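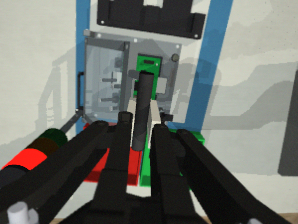 Rod in the fingers at the board fixture, sim view

Arm carries on after grip fault, light is red and it still moves
Board: Cells and fixtures > Faults

kyrylo_t
Posted 18/04/2022
Right, need a sanity check before this goes anywhere near the real cell. Daven cell, board test fixture, red and green bins at the front, Fevalard gripper controller, all running in Dralodico for now. Job is: pick up rod, bring it to the fixture, let go, go home.

On cycle 208 the controller threw fault 11 (grip lost). Stack light goes red as it should. Arm does NOT stop. It finishes the whole approach, then tries to release a rod it's already been told it hasnt got. Log is clean apart from the fault line. No motion stop, no pause, nothing.

Restarted, ran again, same thing. Anyone seen this?

elin_p
What's the fault output wired to? Sounds like the light is on the fault bit and the motion task isn't looking at it at all.

kyrylo_t
Light is on the fault bit yes. Motion task is meant to read it at every waypoint. Ill check

aarti.r
It'll be the sim. Dralodico drops contacts when the finger pads are thin, we had false grip lost faults all winter. Turn the timestep down and it goes away. Wouldn't lose sleep.

elin_p
Disagree, sorry. False or not, the fault was raised and the arm ignored it. That's two separate problems and you're fixing the harmless one.

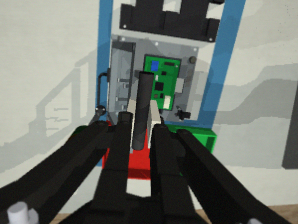 If you turn the timestep down you stop seeing the fault, and then the first time it's a real slip you've got a rod coming down on a live board with nothing to stop it. Or somebody reaching in to grab it as the light's red and they think it's stopped. That's the bit that bothers me. People here read red as "safe to go in", whatever the training says.

aarti.r
Nobody should be reaching in on a stack light, guard door or not. It's an indicator not an interlock. But ok fair point about the two problems. Still think the contact thing wants sorting or you'll be stopping every few minutes.

golsh_r
What is your waypoint spacing on the approach? If he only reads the bit at waypoints and the approach is one long move there's nothing to read until it's over.

kyrylo_t
Oh for gods sake. Just looked. Approach is ONE move. Somebody merged it to save cycle time. Before that it was 7 short ones and it would have caught it.

golsh_r
There you go then.

sunita_k
Putting it back to 7 isn't a fix either, please don't stop there. You'd still travel up to a full segment after the fault. Put the fault on the motion hold input so it doesn't depend on the program reading anything. Ours is on a Tse relay, boring, works.

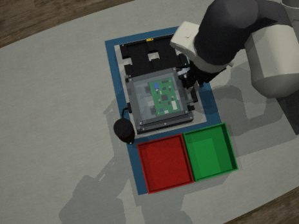

Also test it with the arm parked over the fixture and not only with a rod in the fingers. Ours held fine on the approach and then crept when the fault came in during a retract, bad parameter from an old backup. Took us a whole afternoon to find. Force the fault by hand at a few places, write down how far it goes each time.

kyrylo_t
Update. Hold input mapped in the sim, approach split again as well. Forced the fault on approach, over the board, on release and on retract. Stops every time. Then left it going overnight, 1002 cycles, three grip lost faults, three stops. So aarti you're right too, I do think they're false ones, will look at the timestep next. Real cell stays locked off until the relay's in and someone other than me has checked it.

aarti.r
Good. I take back "wouldn't lose sleep".

elin_p
Who merged the moves btw? Not to have a go, but that change should of had a review on it.

kyrylo_t
Me. In Febuary. Found my own initials on it

sunita_k
Adding this as I keep getting it in messages.

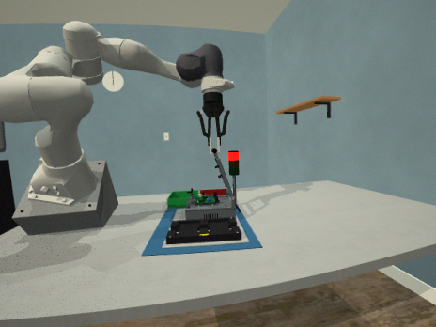 Can I use the stack light output as the stop signal?
Use a separate stop circuit. The light output only tells people what state the controller thinks it's in, and a wire off, a remap or a dead lamp driver takes your stop with it. Keep the light for showing, put the stop on its own input, test both.

golsh_r
Agree with that. Kyrylo can you post the hold input mapping when you get a minute, we've got the same controller and I now don't trust ours.

kyrylo_t
Will do, tonight or tomorow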